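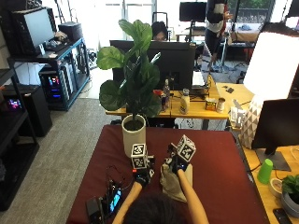
2 min read

Folding Soft Things: our Flusatton project report

I picked fabric bags for my part because I figured they'd be easy. Nope! A bag never lands the same way twice, so I did 50 folds on the maroon cloth and wrote down every flop. The fig plant stayed on the table the whole time (I got very fond of it). By October I could fold one flat without looking, and my notes ran to 140 lines.

Contact the Dillatstead project page | © Flusatton | Back to top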